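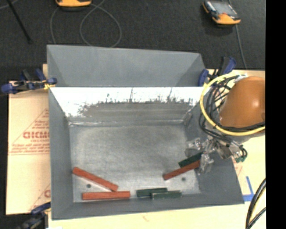
One reader of our last edition wrote to say that a metal bin scratches painted blocks unless you wipe the grit out of it first, and we've gladly taken the advice on board.

Section 3: Setting up the Galton block bin

1. Choose a level bench and set the bin down with its open top facing you. Take your time, as it's much harder to shift once it's full.

2. Wipe the floor and walls with a soft, dry cloth, and go gently over the holes.

3. Lay the red and green blocks in flat, a few at a time. It's quite all right if they overlap a little.

Note: Any colour can go in first.

Caution: Please don't drop blocks in from a height. Keep your fingers clear of the metal edges.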